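Chapter 5
Paying for the Cell: What to Buy, When, and What It Really Costs

Before you read. Pull out the cost sheet you filled in at the end of Chapter 4. If you skipped it, go back. You'll need the labor line and the part list, nothing else for now.

By the end of the chapter you should be able to:
- split an equipment quote into arm, tooling, fixtures, cables and setup
- tell a one-time cost from a cost that comes back every year
- write a one-page request a plant manager can say yes or no to
- plan an order so the parts arrive in a useful sequence

5.1 The price on the quote

Start with the number everyone starts with. A vendor sends a quote, the arm is on line one, and the arm is what gets talked about in the meeting. Fine. But line one is where the spending starts. Tooling, mounts, a work surface, spare cables, guarding, software seats, shipping, hours. Some of those are on the quote. Some are on page two in small type. Some aren't there at all and show up in July as a second purchase order that has to be explained.

Our running case for this chapter is Kaewkla, a small shop that builds gear sets for the Esen line of garden timers. Low volume, lots of changeovers, parts that fit in your palm. Kaewkla wanted one bench cell for gear placement and asked two suppliers, Floltport and Prorkivard, for prices. The part list was short: a flat white plate with a cut-out, small toothed gears to go with it. Short part lists fool people. The parts are cheap and the cell that handles them is not.

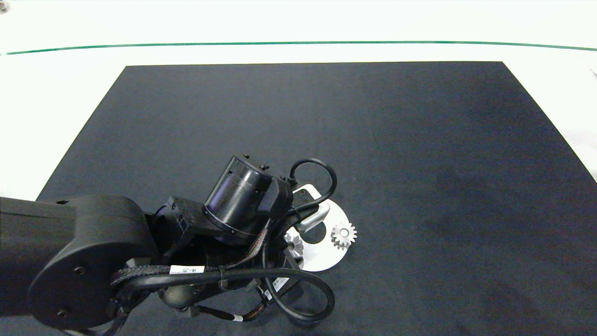

Figure 5.1 Bench work on a gear-and-plate job. Budget for the cables and the work mat as well as the arm.

Cables first, because they get left out most. A cable that rides on a moving arm bends every cycle. It wears. It needs slack in one place and a tie in another, and each time you change the tool somebody has to route it again. So write down three things for every cable in your plan: the length, who stocks it, how long you wait for a new one. If the answer to the last one is weeks, buy a spare with the first order. Labels too. A few cents each, and the next tech will thank you.

Work surface next. Mat, plain bench top, machined plate, all of them are legitimate choices and they sit at very different prices. Decide what the part needs. A part that slides when touched needs grip or a fixture. A fixture is design time plus machine time plus a second try, because the first one is rarely right. Kaewkla put in money for one fixture. They should of put in money for two.

5.2 One-time and every-year

Draw a line down the middle of a page. Left side, costs you pay once. Right side, costs that come back.

Left: arm, mounts, first set of tooling, bench, shipping, install, training.
Right: finger pads, cables, software renewals, service plan, calibration, refresher training when people leave.

Kaewkla's right-hand column came to 3860 dollars for the first year. Not huge. But it was missing from the request, and a request with a hole in it goes to the bottom of the pile. The revised request, dated September 23, 2019, had both columns and went through on the first read.

Two cautions. A service plan can look like a one-time cost if it's bundled for the first year — ask for the year-two price in writing. And training is never really finished, so don't park it on the left and forget about it.

5.3 Fingers, grippers and the tooling line

Gripper fingers are where small-part cells are won or lost on cost. Standard fingers are cheap and quick to get. They also may not reach into a cut-out or hold a gear by its edge without touching the teeth. Custom fingers fix that and cost more, plus you wait.
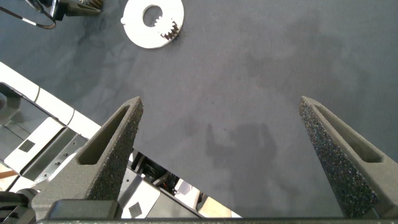 Then there is the question of one arm or two. A second arm can hold while the first one places, which may save you a fixture. It also doubles the mounts, adds wiring, and takes bench space you might of planned for bins. Floltport quoted one arm with a fixture. Prorkivard quoted two arms and no fixture. On arm price alone Floltport won easily. With tooling, install and first-year costs added, the gap between them shrank by 83 percent. Kaewkla's buyer had to redo the whole comparison, and so will you in Exercise 5.4.

Ask each supplier for the same things, same order, same page if you can manage it:

Finger set, standard and custom, price for each
Lead time for replacements
What the gripper needs from the arm: power, air, signal
Who pays if the first custom set doesn't fit

That last one gets skipped. Get it in the email.

5.4 Order dates

Quotes expire. Most of the ones in this case were good for 90 days, which sounds like plenty until approvals eat half of it. Work backward from the day you want parts running. Bench and power first, then the arm, then tooling, and leave a gap before training so nobody is trained on a cell that's still in boxes. Section 5.5 gives the blank schedule; fill it in pencil.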